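Home / For Agents and Owners / Property Signs / Large Frames

Imora Site Frame for Commercial Property
Item no. 2353
Manufacturer: Flolteck
Availability: in stock, ships from the Villanueva warehouse
Page updated 21/05/2020

The Imora is a standing frame for large "For Sale" and "For Lease" signs on commercial lots. It is meant for places where a normal yard sign is too small to be read from the road: corner lots, land next to a highway, strip malls, warehouses and office buildings with a wide parking area in front. The frame holds one panel, or two panels back to back, so that drivers from both directions can read it.

Many of our customers are small agencies that have between three and 20 commercial listings at one time. For them it is expensive to order a new wood post sign for each listing and to throw it away after the closing. The Imora can be taken down, moved and put up again at the next property. Only the printed panel is changed.

What you receive

Two uprights, three cross rails, four base feet, four ground spikes for soft soil, one bag of bolts with washers, one hex key and the printed assembly guide. The panel is not included. You can order it from us with your own print, or you can use a panel from your local print shop if it has the correct size (please ask us for the drawing before you print).

Technical data

Total height: 266 cm
Weight of the complete frame without panel: 58 kg
Material: galvanized steel, powder coated
Standard colors: white, dark green, anthracite
Other colors: on request, with longer delivery time
Panel mounting: clamp rail, no drilling of the panel necessary
Use: outdoors, all seasons
Guarantee against rust through: 10 years

Ground and placement

On grass or soil, use the ground spikes. They are hammered through the holes in the feet, and after this the feet are bolted to the uprights. On asphalt or concrete you cannot use the spikes. In this case you have the choice between ballast plates, which lie on the feet, and anchor bolts. Anchor bolts make holes in the surface, so please ask the owner of the property first. We have had cases in which a seller was not happy to find four holes in a parking lot that had been sealed one month before.

Please place the frame so that it does not cover the view of drivers who leave the property. On a corner lot the distance to the corner is normally given in the local sign rules. These rules are very different from one town to the next. Some towns want a permit for every temporary sign above a certain area, others allow one sign for each street side without any paper. We cannot check this for you, but the planning office can usually answer by phone if you have the size of the panel ready.

If the lot has frontage on two streets, we recommend two frames with single panels and not one frame at the corner with a double panel. The text is easier to read when the sign stands at a right angle to the traffic.

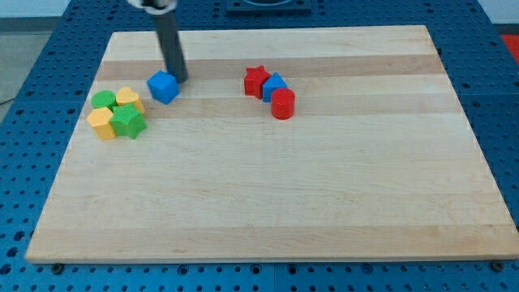
Wooden board on a blue perforated metal table.

Advice for the panel text

A driver has only a few seconds. The most common mistake is too much text. For a commercial lot the following is normally enough: For Sale or For Lease, the size of the lot or the building, the zoning if it is a strong point, and one phone number. The name of the agency can be smaller than the phone number. Photos of the agent are possible, but they take a lot of space and on a large road they are not read.

Dark letters on a light ground are best in the daytime. If the property is on a road with much evening traffic, please look at the lighting set below.

A "Sold" or "Leased" strip can be clamped in front of the panel on the upper rail. It is not necessary to remove the panel for this. The strip is available in red or blue.

Accessories

Anonus lighting set. Two lamps with a solar cell and battery, for mounting on the top rail. They switch on at dusk and switch off after the time that you select. In winter, the lighting time can be shorter. For double panels you need two sets.

Ballast plates. Sold in pairs. For hard surfaces and for windy places.

Brochure box. With a lid against rain. It is fixed on the left or right upright at a height that you choose. Please note that on fast roads a brochure box is not useful, as no one can stop there.

Transport bag for bolts and clamps. Small, but we recommend it. Most of the orders for spare parts that we get are for lost clamps.

Rider rail. For one small extra sign under the main panel, for example "Corner Lot" or "Will Divide".

Assembly

Two persons are needed. Put the uprights on the ground, connect the three cross rails and close the bolts by hand only. Then lift the frame, put it in the feet and check that it stands straight. Now you can tighten all the bolts with the hex key. The panel comes last. Do not mount the panel while the frame is on the ground, as the wind can take it when you lift it.

On a slope, the two lower feet can be adjusted. If the slope is so strong that the adjustment is not enough, please do not put stones or wood under the feet. Choose a different place or call us.

After a storm, and at least one time every month, somebody should check the bolts and the clamps. This can be done together with the normal visit to the property.

Cleaning and storage

Clean the frame with water and a soft brush. Do not use a high pressure cleaner on the clamp rails, it pushes sand into the thread. Before storage, let all parts dry. Small scratches in the coating should be closed with the repair pen in the same color, which we send free of charge with orders from April until the end of the season.

Frequent questions

Can I use my old panels?
In most cases yes, if they are flat and have the same thickness over the whole edge. Panels with a metal border do not fit in the clamp rail.

Is it possible to rent the frame?
Yes, in the Villanueva delivery area only. The shortest rental time is three months. If you buy the frame after the rental, a part of the rent is deducted from the price. Please ask for the present conditions.

Can the frame stay with the property after the sale?
Some owners want to keep it for the sign of the new business. The frame is strong enough for this, but the local rules for permanent signs are normally more strict than the rules for temporary ones.

How is it delivered?
In two long packages on a pallet. The driver unloads at the curb. Please have a second person ready, and check the packages before you sign. If a corner of the package is open, write it on the delivery paper.

Ordering

Please give the item number, the color, the number of frames and the type of ground. With the type of ground we can send the correct feet and fixing parts in the first delivery. For orders with printed panels we send a proof by e-mail, and the printing starts only after you have confirmed it in writing - please read the phone number on the proof twice.

Prices are shown after login for registered agencies and owners. All sizes and weights are given without obligation and can be changed by the manufacturer.

Related products: Imora Wall Rail, Imora Yard Post, Flolteck Window Display for Listings, Anonus spare battery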